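**Equipment review: Plornska two-arm bench cell**
Site: Florstead returns and refurbishment center
Prepared by: Maricruz Barrera, Operations Review
Status: for the March equipment meeting

## Scope

Florstead asked for a written review of the Plornska bench cell before deciding on a second purchase. The cell has been used on the returns line for backpacks, school supplies and small handheld electronics. The review covers setup, daily use, upkeep and the effect on the staff assigned to the line. Purchase price is handled in a separate paper.

Information was gathered from the line log, from two full shifts of observation, and from interviews with the staff who work beside the cell. Leobardo Ponce, the shift lead, read the draft and corrected the section on handovers.

## Setup

The cell arrived partly assembled. Fitting the arms to the base rail and squaring the side walls took one morning. The printed instructions are clear up to the calibration chapter, where the steps for the left and right arms are given in different orders. Crisóforo Arellano from maintenance rewrote that chapter as a single sheet, which is now kept at the bench. Plornska should be asked to correct the original.

The walls and mat are interchangeable. Florstead uses several patterned linings and changes them on a schedule agreed with the supplier. The change is simple and can be done by one person. The posts do not need to be loosened, although the manual says they do.

## Daily use

An operator places a returned item in the cell, selects the job on the terminal and steps back. The jobs currently approved are pick and set aside, turn over, and sort to tray. Items that arrive together, such as a bag with something on top of it, are entered as a pair.

Handling of rigid items is good. The grippers hold boxes, cases and handheld devices well when the item is narrow enough for the fingers and has a clear edge. Results with soft goods are weaker. Straps fold under, and a bag that is partly filled changes shape when lifted. Operators reported that a thin device resting on fabric is among the harder jobs, as the surface below it gives way.
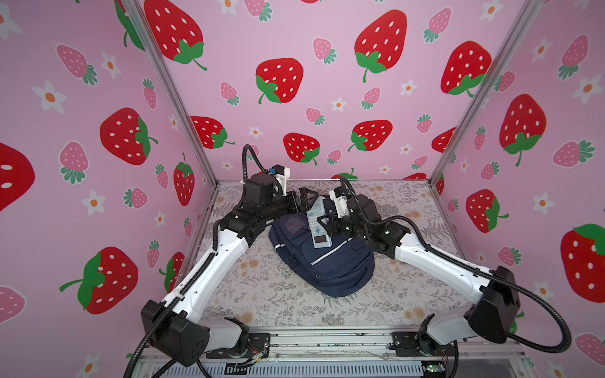 *Bench cell, paired item: handheld device on a navy backpack, both grippers at the device.*

The job list in the software is easy to read, and Yareli Jaramillo, who had not used the terminal before, was able to run it alone after one session. Error messages are less satisfactory. The message "grasp not confirmed" covers several different faults, and the operator must look at the item to learn which one applies. During observation this message was the main reason for a stop.

Cable routing deserves a comment. The conduits need generous slack so that the wrists can turn freely, and the loops take up a good deal of the space over the mat. Tall items should be kept out of the cell for this reason. The wiring and boards near the base should also have a cover. Florstead has asked for one under the service agreement.

## Upkeep

Maintenance wipes the mat at the end of each shift and checks the gripper fingers for wear. Finger pads are a stocked part. Two sets were replaced during the review period. The joints required no attention beyond the normal check.

## Effect on staff

Before the cell was installed, each returns clerk opened, emptied, checked and sorted every item by hand. The clerk now places items, watches the job and deals with anything the cell declines. Checking condition remains a human task. So does opening pockets, which the cell is not approved to do.

Staff were generally positive about the reduced reaching and turning. Montserrat Quezada, the longest-serving clerk on the line, reported less soreness in the wrists by the end of a shift. She also stated that the work now involves more standing and waiting, and that the waiting is tiring in its own way. Several colleagues agreed with her. A stool of suitable height was added at the bench, and clerks now change positions at each break.

Pace is a second concern. The cell is slower than an experienced clerk on most single items, and new staff tend to feel that they should hurry to make up the difference. Supervisors have been told not to set individual targets for clerks working at the cell.

No position was removed. One clerk's hours were moved to inspection with her consent. Staff asked that any further change of this kind be discussed with them before equipment is ordered, and this review supports the request.

## Comparison

The Evley single-arm unit was tried on the same line last year. It was quieter and took up less of the bench, but it could not steady one item while moving another. For mixed returns the Plornska cell is the better choice. For boxed goods only, the Evley unit would be sufficient.

## Rating and recommendation

The cell is rated acceptable with conditions. A second unit may be ordered once the following are in place:

- a cover for the base wiring
- separate error messages for missed, slipped and blocked grasps
- a corrected calibration chapter
- a written rotation plan for clerks, agreed with the shift lead

Questions on the maintenance findings should be sent to Mr. Arellano. Comments on staffing should go to Mr. Ponce before the meeting.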